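3.2 Asking people to write by hand

It will come as no surprise to anyone who has run a survey in a small town that the hardest part is getting the thing filled in at all. We had hoped, perhaps a little fondly, that the households of Falgate would take to the online form, and a good many did. But the older residents, and quite a few of the younger ones, told us they would sooner write their answers down, and so in April we printed 3,000 paper cards and left them at the library, the bakery and both pharmacies. Of these, 1,089 came back to us, and 953 were complete enough to use.

The cards asked for the names people use for the streets, paddocks and creek crossings in their own neighbourhood, whether or not those names appear on the council map. We were after the everyday ones, the sort of name a grandparent would use when giving directions. Bold lettering made an enormous difference to how easily we could read them (our first batch, done mostly in pencil, had been a real trial for our poor eyes!), so we asked people to use a dark marker like the one in Figure 2 and to print in capitals if they could manage it. 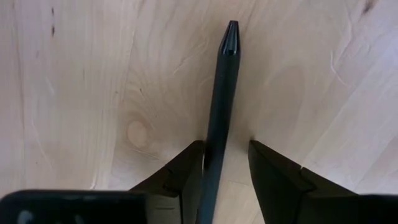 Figure 2. A black marker on a pale wooden surface.

3.3 Sorting the names

Once the cards were in, two of us read every one and typed the names into a shared list, keeping the spelling exactly as we found it. Bassey Creek alone turned up in 17 spellings, and we grew rather fond of some of them. Where we disagreed about a letter, we went back to the card together over a cup of tea and usually settled it fairly quickly.

Names were then grouped by place, using the old Pralum parish boundaries, which most people in the district still favour over the newer wards. The Fosteck estate was treated as a neighbourhood of its own, as its residents plainly think of it that way. Cards that gave a name but no location were set aside, and we come back to them in Section 5.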